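Chapter 7
Reading a Burglary Scene: Points of Entry and the Marks They Leave

What you will meet in this chapter

How a burglar's way in is found, recorded and compared
Why the way out deserves just as much of your time
Tool marks, glass and footwear, and how they fit together
Talking to the householder while the details are fresh
Building a series from separate cases

Before you start, you should be comfortable with the note-taking and cordon work in Chapter 3. If your scene sketches still come out lopsided, don't worry. Everybody's do at first, and you'll get plenty more practice here.

The back door at Jardine Terrace

One morning in February, a little after six, a baker in the town of Vernberg came downstairs and felt cold air on her ankles. The kitchen door was shut. The drawer where she kept the week's takings was open, and the takings were gone. She rang the police, put the kettle on, and then (this matters a good deal) decided not to use the kettle after all and went to sit on the front step.

The officer who came was Iresha Wickramasinghe, then in her second year. She walked round to the back by way of the neighbour's garden, keeping off the path, and crouched by the door for a long while before she touched anything. The lock looked fine. The paint beside it did not. Low on the frame was a dent no wider than a fingernail, with a curl of fresh paint standing up from its edge, and a hand's width above it was a second one at the same angle.

Those two dents ended up linking the bakery to a string of other break-ins across three districts. The money was never recovered, but a man was convicted, and the dents did most of the work. I have taught this case for years and I still get a small thrill when the enlarged casts go round the room and somebody at the back says "oh, they're the same!"

What counts as a point of entry?

It sounds like a question with an obvious answer, and often it is. A smashed window is hard to miss. But plenty of burglars come in through a door left on the latch, a cat flap big enough for an arm, or a garage that nobody thinks of as part of the house. In this book a point of entry means any place where a person, or part of a person, or a tool held by a person, passed from outside to inside. Read that again slowly, as the middle part catches people out. A cane pushed through a letterbox to hook a set of keys makes that letterbox a point of entry, even if the thief then walks in through the front door.

Write down every possible point, including the ones you rule out, and say why you ruled them out. A cobweb stretched unbroken across a skylight is a lovely piece of evidence. It deserves a line in your notes and a photograph with a scale beside it.

Three kinds of mark

A tool pressed into a softer surface leaves an impression, rather like a thumb in butter. A tool dragged along a surface leaves a scrape made up of many fine lines. A tool that cuts, such as a pair of bolt croppers, leaves lines on both faces of whatever it has cut. You'll often find the first two together, where a screwdriver has been pushed in and then slipped.

Width and shape tell you the type of tool. The tiny chips and wear along its edge may tell you which tool it was. The first is useful within the hour, and the second needs a laboratory and patience.

Never, ever fit a suspected tool into a mark to see if it matches. It's terribly tempting, and it ruins both.

The Zukik exercise

The class exercise for this chapter comes from a burglary at a tool hire shop called Zukik. The file is a gift to teachers. The thief forced a side door with a pry bar taken from the shop's own yard, so the first question (did the offender bring the tool?) has a surprising answer. The stock list ran to 1,906 items, and it took the owner seven days to work out what was missing. In the meantime the one officer on the case, Chia-hao Yuen, photographed the door frame in daylight, then went back after dark and did it again with a torch held almost flat against the wood.
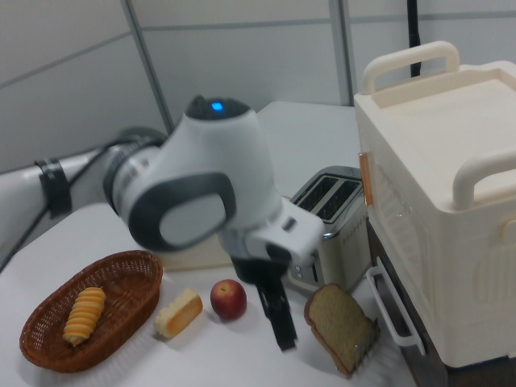 Low, slanting light is the best friend you will have in this work. Shine a torch straight at a scratch and it all but vanishes. Bring the beam down until it skims the surface and every ridge throws its own shadow. Yuen's daylight pictures showed one mark. His night pictures showed four, and one of those had a notch in it that matched a chip in the bar. Try it at home on an old table tonight, really do! You'll never look at furniture in the same way.

Keeping track of a series

Vernberg's burglary desk used a card index until it moved to a records program named Drideo. When the old cards were typed in, 234 cases turned out to have a usable note about the mark on the door or window. Nearly 300 more had only the word "forced". Think about that word for a moment. It was true every time, and it was no help to anyone trying to put two cases side by side.

So a good entry note gives the height from the ground, the side of the frame, the width of the mark, its angle, and the surface it's in. Five details, a minute or two of work with a tape measure. We'll practise them in section 7.1, beginning with the wooden door frame and moving on to plastic and metal, where the marks behave quite differently.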